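Liis Avotiņš on learning to swim at 60

May 24, 2018

Liis had already ordered for me by the time I got to the cafe in Groton, which tells you most of what you need to know about her. Two slices of rhubarb cake and a pot of tea the size of a bucket! She had come straight from the pool and her hair was still dripping onto her collar.

I wanted to hear how somebody who grew up a short walk from the sea managed to reach 60 without ever swimming a stroke. "Easy," she said. "My mother was scared of water, so we all were. We went to the beach and sat there in our cardigans."

She moved to Omville for work, raised two boys (both of them swim like otters, she made sure of that) and spent every family vacation holding the towels. Then her sister booked a lake cabin at Uibo and dared her. "I was so mad at her," Liis told me. "I signed up for lessons just so I could turn up and be smug."

The first lesson was in December, in the old pool at Netthorpe, and she hated it. I asked what was so bad and she put down her fork to answer properly. "Putting my face in. I could float, I could kick, I'd do anything you asked, but my face was staying dry. I stood in the shallow end for three weeks blowing bubbles next to a boy of five. He got it before I did."

What helped in the end was humming. Her teacher told her to pick a song and hum it underwater so the air kept going out her nose, and she picked a hymn she can't stand, so she'd want to get to the end of it. I've tried this since, by the way, and it does work, though I got some looks.

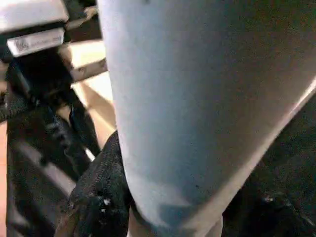

After that it went quicker. She did her first full length in spring, had a little cry in the showers, and then went back and did another. These days she swims 1,000 yards before breakfast, mostly breaststroke, with a bit of backstroke when the lane is quiet. "I go crooked on my back," she said. "I've said sorry to everyone in that pool by now."

And the lake? She went in off the dock at Uibo last summer, with her sister shrieking from the porch. "Freezing," Liis said, reaching over for the rest of my cake. "I'm going again in July. You should come, bring a thick towel."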